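Waiting room

A waiting room is a room in which people sit until something else happens to them. Most are attached to a doctor's office, a train station, a garage or a government counter, and most are furnished by whoever was least busy that week.

History

Before the railroads, waiting was done in hallways, in kitchens or outdoors. Station companies put up separate rooms for it, usually divided by the price of the ticket, with a fire for first class and a draft for everyone else. Dentists and lawyers took up the idea later and added magazines.

In the town of Hedlund, the ferry office kept a waiting room open for decades after the ferry to Jandura stopped running. The visitor book has 2,947 names in it, the last 179 of them written after the final sailing. A few of these visitors left complaints about the delay.

Furnishing

Chairs are the one item every waiting room has. They are normally placed along the walls, so that people can avoid looking at each other by looking at the people opposite. Color schemes favor shades that no one would pick at home but no one will write a letter about.

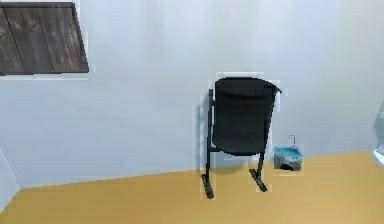 A black chair close to a white wall, with a mustard-yellow floor.

Wall decoration is kept mild. The designer Sigrun Sjögren, who fitted out clinics in Fidow and Hunow, held that a picture in a waiting room should be "interesting for four minutes and harmless for forty." Her own clinics used seascapes without boats, as she felt boats raised the question of when they were leaving.

Reading matter

Magazines in waiting rooms are traditionally old. A survey of the clinics in Hunow turned up 229 magazines, many of them about fishing, and one crossword book with every answer filled in, several of them wrong. Phones have replaced most of this, though the fishing magazines remain.

Behavior

Newcomers generally leave an empty seat between themselves and the next person for as long as the supply lasts. Coughing is permitted. Conversation tends to begin only when the posted time has passed, and its subject is the posted time.

See also

Bench
Hold music
Queue
Take-a-number machine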